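Re: [kakier-hardware] CPU swap on the old server board, questions before I start
Date: December 12, 2025

Hello all,

thank you for the long and clear message. I answer between your lines, as we usually do on this list.

> I have bought a second-hand server board for our archive machine at
> Daltitz, and a used processor to go with it. I have changed CPUs in
> desktop computers before, the kind with pins under the chip. With this
> type the pins are in the socket, and I am a little afraid of it.

It is good to be a little afraid. I have ruined one socket in my life, with the corner of a chip, and the board went to spare parts. The chip itself was fine and is still in use in another machine.

> First question: do I open the socket before I pick up the processor,
> or does it not matter?

It matters. Open the lever and the load plate completely first, and look at the contacts under a good lamp, from two directions. Only then take the chip from its tray. You do not want to hold it in one hand and work with the lever with the other.

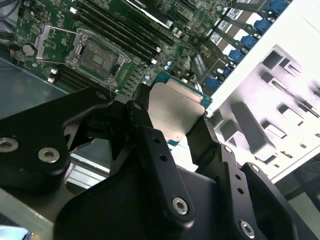
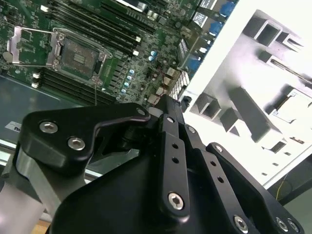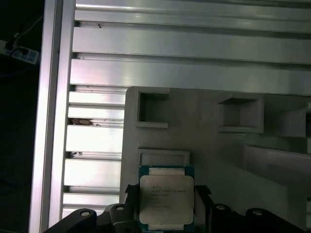 Your second question was where to hold the chip, and my answer is always the same: by two opposite edges, never with a finger on the underside. I clean my hands before, also when I wear gloves. In the last picture the chip is held by its left and right sides, with the metal lid and the text on it left free, and this is the grip I would like you to copy. Practice it a few times over the tray before you go near the board. The Suvley trays we ordered in February have pockets deep enough for this.

> Third: how do I know which way it goes in? The seller's note says only
> "align the mark."

Look for a small triangle on one corner of the green part, and for the matching sign on the socket or its frame. Many chips also have notches in the edge. Lower the chip straight down and let it rest by its own weight. If it does not lie flat, lift it straight up and begin again. Please do not slide it or push it with your thumb.

> Is it necessary to remove the memory? I have 9 modules and I do not
> remember which slot each one came from.

In my opinion, yes, if the slots are near the socket as in the second picture, where there is a bank on both sides. You get more space for your hands and for the cooler. Make a small drawing of the slots first and write on it which are filled. I must say that nine is a strange number, so please compare with the table in the board manual before you put them back.

> The guide from Weerasinghe says to leave the board without power for
> 30 minutes. Is this really needed?

I do it. The power cable is out, the board lies on the mat, and I use the time to clean the old paste from the cooler. Leave the coin-cell battery where it is, unless you want to lose the BIOS settings.

> The last thing: can I use the old paste again?

No. I have a tube here which is almost full and I can send it with the next parcel to Daltitz. Please write me until tomorrow evening if you want it, and also tell me which cooler you have, the low one or the one with the fan. For the low one the screws must be tightened crosswise, a few turns each.

Best regards from Kakier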